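Notes from the Kirnwood open day

Members' newsletter, July

Quick one this month, I'm typing most of it on the train home so forgive the spelling. A bunch of us went over to the Fosamano open day at their Kirnwood building. It was on the calendar for ages and I'd half forgotten about it. Glad I went. Long write-up below for those who couldn't make it, then the usual bits at the end.

Getting there first, as people will want to know for next time. Take the 16 bus from the station and stay on past the garden center. There is a stop called Kirnwood Gate, ignore it, it's a ten minute walk back along a road with no sidewalk. Get off at the one after. Sign-in is on the ground floor, you get a paper badge, then up the stairs to room 316. Elevator was out. They had a sign on it saying sorry and that was that.

Doors at 10, talk at 10:30, demos until 4. Coffee was fine. Pastries gone by 10:20.

The talk

Short, which I liked. Fosamano started out making fixtures for packing lines and moved into small arms a few years back. The whole thing now is cheap hardware that a school or a small shop could keep running with a printer and a box of screws. They were pretty open about what breaks. Fingers mostly. Then cables. Then the little screws that hold the fingers on, which back out if you run the arm all day and don't check them. There was a slide of a dead cable that got an actual groan from the room.

Their current project is called Atard. The aim is handling light objects on soft surfaces - cloth, bedding, foam, that kind of thing. Hard tabletops are the easy case, they said, and everybody demos on hard tabletops. On cloth the object sinks a bit and rolls when you nudge it, and if you come in too low you get a pinch of fabric along with the thing you wanted. I have a kid's bedroom floor that would make a good test site.

So far they have 3709 recorded pickups for Atard. Somebody asked if that was a lot. Answer was that it's enough to see what goes wrong and nowhere near enough to fix it. Fair. Most of them were done by a person moving the arm and the rest were the arm trying on its own, and they keep the failures in the same folder as the good ones. No sorting by result until the end of the project. I would not have the patience.

The demos

Four stations. You could wander, no booking, though the line for station 2 got silly after lunch.

Station 1 was blocks into a bin. Bit of a warm up. Works well, been done, kids loved it. It dropped one on the floor while I was there and then went looking for it in the bin, which got a laugh.

Station 2 was the soft surface work, and this is where I spent most of my time. You stand pretty close. Closer than I expected really, there's just a strip of tape on the floor. The arm isn't strong and it stops if you push on it, they let us try. Feels like leaning on a door that somebody is holding half shut.

What I hadn't got from the website is how much of the view from the wrist is taken up by the gripper itself. You'd think the camera would want a clean look at the object. But they want the fingers in there too, so whoever is reviewing the pickup later can see where the finger is against the thing it's going for. Makes sense once you watch a few. And the arm moves fast enough between stops that a lot of the pictures smear, which they don't bother throwing out.
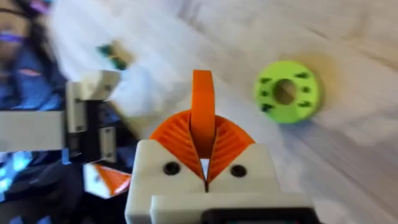

Orange finger up front, green ring lying on the surface beyond it. Wrist camera, station 2.

Rings are a pain apparently. You have choices with a ring, you can grab across the whole thing or put a finger through the hole and close on one side, and on cloth neither is a sure bet. Across the whole thing is wide, so you need the fingers well open before you get down there. Through the hole is a neater grip but you have to be spot on, and if you miss you just shove the ring along. I saw both tried. Best run while I was standing there was a grab on one side, up and over, down again. Worst one dragged the cover half off.

I asked about the ribs on the orange parts. Those are for grip and also so the piece can give a little. They've gone through a pile of versions, deeper ribs, shallower ribs, none at all. Smooth ones looked nicer and slid off everything. The white housings are printed too and they had a crate of old ones by the door that you could pick up and poke at. Surprisingly light. Layer lines all over, no sanding, no paint. They print in off white because that was the spool they had the most of. I did ask.

One thing for the people in our group building their own - they told us to stop over tightening the housing screws. Snug and a drop of thread lock, leave it. If it's cracking around the hole you've gone too far, print another. Two of us looked at each other at that point.

Station 3 was a joint thing with Dağdelen, who do the motor controllers. More of a bench than a demo. An arm holding a weight out straight, with a readout next to it, and you could change the settings on a tablet and watch it get jumpy or go all mushy. I learned more from ten minutes of this than from a whole weekend with the manual. If you've got the jitter problem on the club arm (we do), it's almost certainly the gain on the second joint being too high. Will try it at the next build night and report back.

Station 4 was supposed to be two arms folding a towel. Down for most of the morning, came back around lunchtime, did two folds and a sort of scrunch. Then down again. They were good about it and put the error log up on the big screen so we could all have a look, and a small crowd spent a happy half hour arguing over it. Turned out to be a timing thing between the two arms - one was sure it was ahead of the other.

Questions at the end

Wrote these down fast so they're rough.

Will the finger files be shared? Yes for the plain ones, after summer. The ribbed ones are still changing every couple of weeks and they don't want old copies floating around.

What's the printing material for the orange? Something a bit bendy. They said the name and I missed it, a chair got dragged right then. I've emailed.

How long does a set of fingers last? Depends what you grab. Toys and kitchen stuff, weeks. Anything with a rough edge, much less.

Can a school borrow one? They're thinking about it. There's a sign up sheet, ask me for the link. The hold up is insurance and shipping, the arm does not travel well unless you take the wrist apart first.

Do they need people to come in and run pickups? Yes! Half day shifts, training on site, you get lunch. You sit with the setup and guide the arm through pickups over and over. It is repetitive, they didn't pretend otherwise. Two of our lot signed up on the spot.

Gripes

Not many. Room 316 is too small for that crowd and it got hot. The talk had no microphone so the back rows missed the whole bit on cables. No printed handout, you had to scan a code and the page wouldn't load on my phone. And a bit more on what each station was trying to do would have helped, there were cards at 1 and 3 and nothing at 2, so people kept walking up and asking the same question of the same poor person. I passed all of this on and they wrote it down.

Would I go again? Yes. Bring water, eat first, go to station 2 before noon.

The usual bits

Build night is in the usual place, 7 pm. We're doing the second joint gain as above, and re-printing the cracked housing. If you have off white filament to spare bring it, if not it'll be whatever is on the shelf, probably the purple.

Parts order goes in at the end of the month. Add your stuff to the sheet and please put a quantity, last time I had to guess and we now own a great many bearings.

Somebody left a gray umbrella and one glove on the bus home. I have both.

Next visit is not fixed yet. Dağdelen said they might have us over to see the controller bench properly, they only have space for 16 so it'd be first come first served. I'll send a seperate email when I hear.

If you took pictures at Kirnwood send them over and I'll put a folder up. Same goes for corrections, I'm sure I've mangled something in the motor part.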